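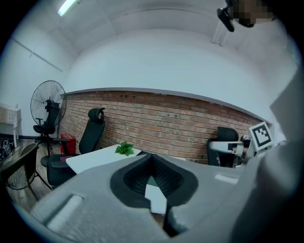 Moving coins off an exchange, is this fee normal?
Bogdan Jasińska
December 6, 2021

Hi all! I've got a little crypto sitting on Britora and want it in my own wallet (Skollora, the phone one). The withdrawal screen says $21, and I'm only moving $62 worth! Last February I paid $4 for the same thing. Am I picking the wrong option somewhere?

budisia32
Nope, the network is just busy. I always check late at night and it's usually cheaper. 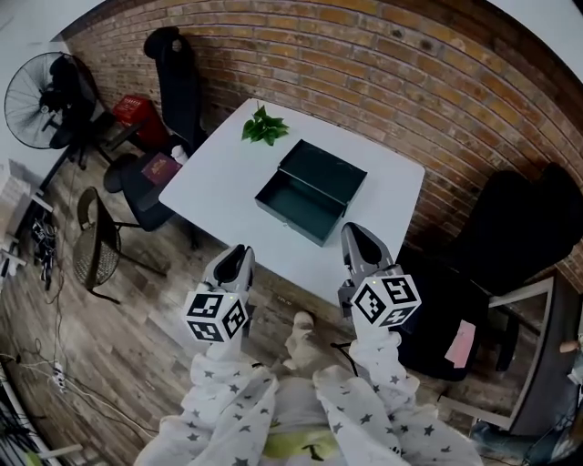

Wasilewska
I'd look at the network dropdown first. Mine defaults to the pricey one every time (so annoying). Make sure your wallet takes the cheaper network before you switch, though, or you could lose the coins. For $62 I'd probably leave it there until I had more to move.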